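September
By the football desk

The new manager of Grikelville has been in the job for two months, and already he has the look of a man who has read the whole lease and found the part about the plumbing.

He was supposed to be past this sort of thing. After Filtov let him go, he took a job on television, bought some linen shirts and told anyone who asked that he had no plans to come back. He was funny on television. He drew arrows on a screen and explained why other men's back lines kept falling apart, and he went home at a decent hour. Then Grikelville called, one point above the bottom of the table, and the linen shirts went into storage.

You can see why they wanted him. He once took Trudthorpe to a cup semifinal with a team that cost less than most clubs spend on turf. That was a long time and three haircuts ago, but soccer has a generous memory when it's desperate. The board talked about his experience, a word boards like because it covers winning and getting fired equally well.
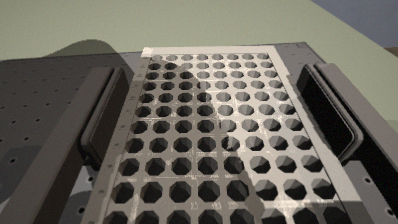 His first home game drew 2000 people more than the one before it, and they sang his name until the visitors scored in the second minute. After that they sang it with less conviction. Grikelville lost 2-0. He stood on the touchline throughout with his hands deep in his coat pockets, like someone waiting for a bus he suspects has been canceled.

The squad he inherited is a strange one. There are four left backs, none of whom enjoys defending. The captain is suspended more often than he is fit. The big summer signing, a striker, has gone 338 minutes without a shot on target, and when he finally hit the post against Gallagher the away end gave him a standing ovation. He waved back. I think he meant it.

To be fair to the manager, Gallagher was better. He dropped two of the left backs, put a teenager in midfield and let him run at people, and for half an hour Grikelville looked like a team that had met before the game. They drew, which in their position counts as a parade. On the radio that night a caller asked whether Europe was still possible. The host went to a commercial.

What he has going for him is that expectations are now somewhere below the parking lot. The last manager promised a style of play. The one before promised a project, with slides. This one has promised to work on throw-ins, and the throw-ins are visibly better. Season ticket holders of a certain age are quite moved by it.

Next comes the trip to Trudthorpe, where they still sell a mug with his face on it. The club shop ordered 1000 of them after the semifinal and has been marking them down ever since. He'll get a warm hand from the home crowd, then ninety minutes of people who remember exactly which of his teams couldn't defend a corner. Grikelville haven't won there since the old stand came down, and the fourth left back is expected to start.

214 shares | 37 comments

More from Soccer
Filtov's new stadium still has no roof, and now it has no architect
Why Gallagher keep selling their goalkeepers
The long throw is back, and it brought its friends
In praise of the goalless draw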